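Plalel Comics Boards > Graphic Novels & Trades > Collected editions

Topic: Illine omnibus or the single trades?

inkwell_dan
Posted 4/29/18

I read the first Illine trade from the library and want the rest. The omnibus is 90 quid in my local shop and the single volumes are cheaper one at a time but would cost more in the end. I have never owned an omnibus. Is the binding any good, and does it have everything in it? I've seen people say the Harbour two-parter was left out.

Saltmarsh
The Harbour two-parter is in there. It's placed after chapter eight, where it should have been in the trades as well. What's missing is the short prose story that ran in the back of the third trade. It's four pages and you won't miss it.

The binding is sewn. Mine opens flat from the middle onwards and is stiff at both ends.

penny_plain
I'd go for the trades. The omnibus weighs a ton and I gave up reading it in bed. I ended up reading it at the kitchen table, and then I stopped reading it. The trades went with me on the train and I finished the lot in a fortnight.

Also the omnibus drops the original covers to the back of the book, eight to a page, and you can't see anything at that size. The covers were half the reason I bought the series.

Saltmarsh
They are not eight to a page. They're four to a page in the second printing. You must have the first.

penny_plain
Fair enough, I have the first. Four to a page is still small.

inkwell_dan
Didn't know there were two printings. How do I tell which one the shop has? It's shrink-wrapped and they won't open it.

Gorse
Look at the spine. The first printing has the Prandport logo in a box at the foot. The second has just the name with no box. The barcode is the same on both so ordering online is a lottery unless the seller will check for you.

There's a difference in the paper too. First printing is glossy and the night chapters come out nearly black under a lamp. Second printing is a matt stock and the colours look closer to the single issues. I've had both and sold the first.

tallboy77
I prefer the gloss. The matt stock makes the reds go brown, and there's a lot of red in the last third. Everyone on here talks about the second printing as if it fixed everything, and I don't think it did.

Gorse
The reds were brown in the singles. I've still got them. The gloss version is the one that's off.

tallboy77
I've got the singles as well and they aren't brown in mine. Perhaps yours have been in the light.

Gorse
They've been in a box in a cupboard.

marrow
Can we not do the paper argument again, there's already a thread with 400 replies about it.

Dan, a few things that might help you decide. If you only want to read the story once, get the trades from the library as you did with the first one. Most branches can order them in for you. If you want it on the shelf and will go back to it, the omnibus is the tidier way to have it. The one thing I'd avoid is mixing them. I bought two trades, then the omnibus, and now I've got two trades that I can't sell because everyone wants the full set.

On lettering, the omnibus is slightly larger than the trades and I find the captions easier to read. Sandamali Kumarasinghe's hand lettering in the letters from the lighthouse is very fine and in the trades some of it sinks into the gutter. In the omnibus there's more room on the inside edge. 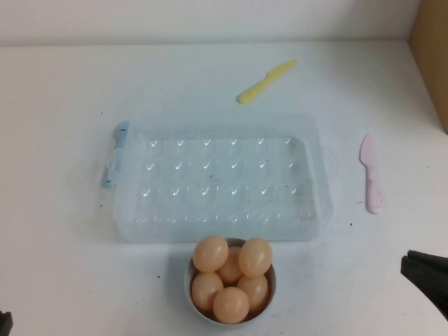

Does the omnibus include the Amarasinghe one-shot?

Only the first printing left it out; from the second printing on it comes straight after the epilogue, with its cover at full size.

inkwell_dan
That settles quite a lot, thanks. I didn't even know about the one-shot. Is it needed for the story?

Saltmarsh
It isn't needed. It follows the ferryman after the main story closes and it has a different artist, so it looks odd next to everything else. I like it. The last six pages have no words at all.

penny_plain
I thought it was weak. The main series ends on the right page and the one-shot goes back and explains something that was better left alone. I'd read the epilogue, shut the book and leave it a few months.

marrow
Disagree with that. Without it you never find out who kept the lamp going, and the whole of volume two is people asking.

penny_plain
I liked not finding out.

quarto
Coming at this from the shop side, as I used to work in one. The second printing was 2000 copies and I don't think there has been a third. If yours has it at cover price I wouldn't leave it too long. Check the corners through the wrap. These books are heavy enough that they damage themselves in the box, and the bottom front corner goes first. A small dent there is normal and most shops will knock a bit off if you ask politely.

Store it upright with something firm either side. If it leans, the block pulls away from the case at the top, and that can't be put right at home.

tallboy77
Or lay it flat. Mine has been flat for years and is fine.

quarto
Flat is fine as well if nothing goes on top of it.

inkwell_dan
Went back today and looked at the spine. No box round the name, so it's the second printing. There's a small dent at the bottom front corner, as quarto said. I asked and they took a fiver off. I've read as far as chapter three and the ends are stiff but I'm getting used to it.

I did try it in bed. Penny is right about that.

Saltmarsh
Good. Don't read the introduction until you've finished, it gives away the ferry.

inkwell_dan
I've already read the introduction.

Gorse
What do you make of the reds?

marrow
Please don't.

inkwell_dan
They look like reds to me. Does anyone know if the fourth trade is worth getting for the sketch pages, or are those in the omnibus too?

Saltmarsh
Most of them are in. The omnibus leaves out the map roughs and a couple of pages of early designs for the lighthouse keeper. There was talk of a separate sketchbook in October but I haven't seen it listed anywhere.

penny_plain
I've got a spare fourth trade if you want it for the postage. Send me a message.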